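De : Aníbal Chambi
À : liste atelier-Brulness
Objet : Re: Poste de tri, ce qui change pour l'équipe
Date : 23 avril 2026

> Bonjour,
> On nous dit que le bac à cases sera rempli par le robot à partir du mois
> prochain. Est-ce que les deux personnes du tri restent au poste, ou est-ce
> qu'elles passent au contrôle ? Et qui répond des erreurs de case ?
> Simiyu

Bonjour Simiyu, bonjour à tous,

Les deux personnes restent dans l'équipe. Elles passent au contrôle visuel, avec 6 heures de formation chez Drarkent prises sur le temps de travail. La prime de poste est maintenue, je l'ai demandé par écrit à la direction en décembre et j'ai la réponse.

Pour les erreurs de case, c'est le chef de ligne qui signe le lot, comme avant. L'opérateur signale, il n'est pas tenu pour responsable. 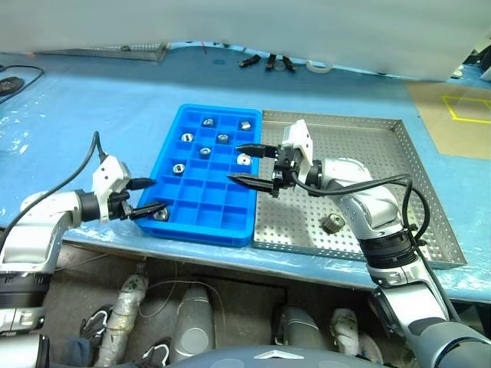 Le rythme est ce qui m'inquiète le plus. Un lot fait 192 pièces, et à la main on se réglait entre nous. Avec les deux bras, les petites pièces métalliques vont une par une dans les cases du bac bleu, et il en reste parfois une dans le plateau perforé, à droite. Il faudra donc quelqu'un pour vérifier ce plateau à chaque fin de lot – je veux que ce soit écrit dans la fiche de poste.

Je propose un essai de 90 jours, puis un point avec l'équipe de Deron. Envoyez-moi vos remarques sur la fiche avant que je la transmette.

Aníbal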